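Início > Guias da casa > Arrumação > Caixa de brinquedos com divisória

4. Montar a divisória e separar os brinquedos

Esta secção parte do princípio de que já leu a anterior e que tem a caixa vazia, limpa e pousada numa mesa. O folheto da Treneck diz que a montagem se faz «em instantes». Não faz, pelo menos à primeira. Reserve uma tarde sem pressa e desconfie de qualquer instrução que comece por «basta».

Vai precisar de:
- a caixa grande, de lados inclinados;
- a chapa divisória;
- dois grampos de mola;
- um pano, fita métrica e lápis;
- os brinquedos, mas só depois do passo 6.

Nota sobre medidas. A chapa que usamos nesta casa tem 649 mm de comprimento. O catálogo da Noltum indica 600 para a mesma referência, e quando escrevemos a perguntar responderam-nos que era a «medida útil». Não sabemos útil para quem. Meça a sua caixa por dentro, à altura a que a chapa vai ficar, e ignore o catálogo.

4.1 Colocar a chapa

1. Passe a mão, com luva, pelas arestas da chapa. Se alguma prender no tecido, lime-a ou devolva a peça. O autocolante a dizer «arestas seguras» não conta como verificação.

2. Decida onde quer a divisão. O folheto manda pô-la exatamente a meio. É um conselho simétrico e pouco mais. Em qualquer casa com crianças, o compartimento da frente é o que se usa, por isso convém que seja o maior.

3. Marque a lápis os dois pontos nos bordos, um de cada lado, à mesma distância da frente. Confirme com a fita. Nos lados inclinados o olho engana-se com facilidade.

4. Assente primeiro o pé da chapa no fundo e só depois a deixe inclinar. Uma ligeira inclinação é aceitável e até ajuda a tirar as peças encostadas. O que não pode haver é folga em baixo: se um bloco pequeno passa para o outro lado, a divisória não divide nada.

5. Prenda um grampo em cada extremidade, apanhando o bordo da caixa e a chapa ao mesmo tempo. Puxe a chapa para si com dois dedos. Se mexer, repita.

Cuidado: os grampos de mola fecham com força. Não deixe crianças abri-los nem fechá-los. Com a caixa montada, os cabos ficam salientes junto aos bordos e prendem-se em mangas, por isso afaste a caixa da passagem.
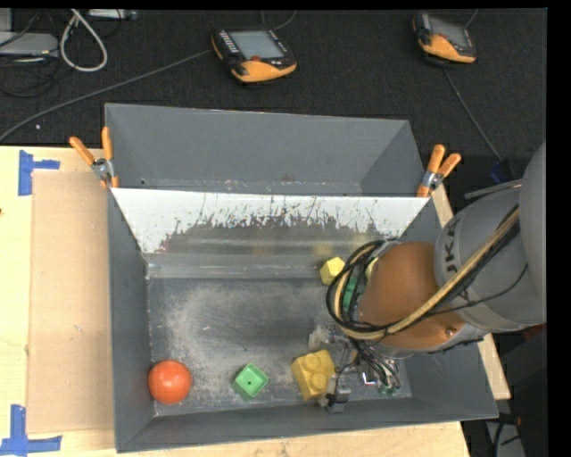
6. Com a chapa firme, comece pelos brinquedos que têm dono certo e uso diário. No nosso caso foram os blocos e a bola vermelha alaranjada, todos para o compartimento da frente. O de trás fica vazio enquanto não houver uma boa razão para o encher. Há quem ache isto um desperdício de espaço. A Anjana Sultana, que reviu este guia, continua a achar, e a nota dela está em 4.3.

7. Ponha as peças pequenas onde consiga vê-las de cima. Um bloco verde pequeno num fundo cinzento encontra-se depressa se estiver afastado dos outros, e perde-se logo que lhe cai em cima um amarelo maior.

8. Deixe a bola para o fim. Rola para o canto que lhe apetece, empurra o que encontra e obriga a recomeçar.

4.2 O que o folheto promete e o que vale a pena fazer

«A superfície não risca.» Risca. O fundo metálico ganha marcas baças com o uso, sobretudo na zona onde se arrastam as peças, e a chapa também perde o brilho em partes. Não encontrámos produto que resolvesse isto e deixámos de procurar. Se o aspeto o incomoda, forre o fundo com feltro, sabendo que o feltro junta pó e que terá de o sacudir.

«Dispensa manutenção.» Também não. Verifique os grampos sempre que mudar a caixa de sítio e uma vez por mês se ela não sair do lugar. As molas cansam-se. O Rezaul Chowdhury trocou um dos dele em agosto, depois de a chapa ter descaído de um lado.

«Cabem até 50 peças.» Depende das peças, como é evidente, e o folheto não diz quais. Encha até ao ponto em que uma criança ainda chega ao fundo sem despejar tudo. Acima disso, a caixa passa a ser um monte com paredes.

«Sistema de cores Yoo.» Vem uma folha de etiquetas para separar os brinquedos por cor. Experimente, se quiser. Na nossa experiência, uma criança à procura de um bloco procura pela forma e pelo tamanho, e as etiquetas descolam na primeira limpeza. Separar por tipo de brincadeira dá menos trabalho a manter.

4.3 Notas da revisão

Nota (A. Sultana): o compartimento de trás pode guardar os brinquedos em descanso, trocados com os da frente de tempos a tempos. Mantenho que resulta.

Resposta do autor: resulta enquanto alguém se lembrar de trocar. Quem tiver essa disciplina pode usar o compartimento de trás à vontade.

Nota (A. Sultana): falta dizer que a caixa não deve ficar com uma parte fora do tampo.

Resposta do autor: depende da mesa e do peso. Uma caixa comprida pode ultrapassar o tampo, desde que a parte apoiada seja claramente a mais pesada e que ninguém se apoie na outra. Com crianças por perto, ponha-a no chão e acabou a discussão.

4.4 Problemas frequentes

A chapa escorrega de um lado. Os grampos estão a apanhar só o bordo. Abra-os e volte a prender com a chapa dentro das garras.

Há peças a passar por baixo. O fundo tem sujidade ou a chapa está torta. Limpe, reassente, e só então pense em calços.

A chapa não entra. Recebeu provavelmente outro tamanho. A peça 1289 do armazém da Bemville é vendida como substituta direta, mas leve as suas medidas e compare-as antes de pagar.

A caixa faz barulho quando se atiram os blocos. É metal. Um pano dobrado por baixo atenua um pouco, e os protetores «silenciosos» vendidos à parte fazem o mesmo por mais dinheiro.

Para desmontar, esvazie os dois compartimentos, segure a chapa com uma mão e solte um grampo de cada vez. Guarde os grampos fechados, fora do alcance das crianças.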